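About Prilside

Prilside tests two-arm robot cells in Endmont. We began after a fault at our old shop, Lagman, when a gripper closed while the other arm was still moving. A cable tore and the line was down for 22 days.

Our book-handling bench runs two grippers face to face — the layout where that fault showed up.
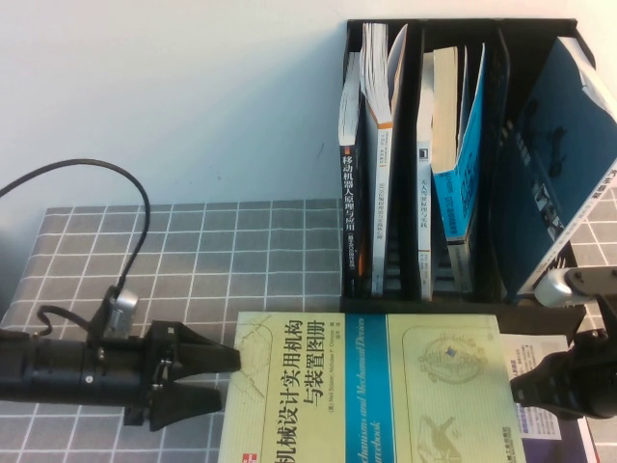 What we changed

Both arms now share one stop circuit. Every fault is logged, even a six-second stall.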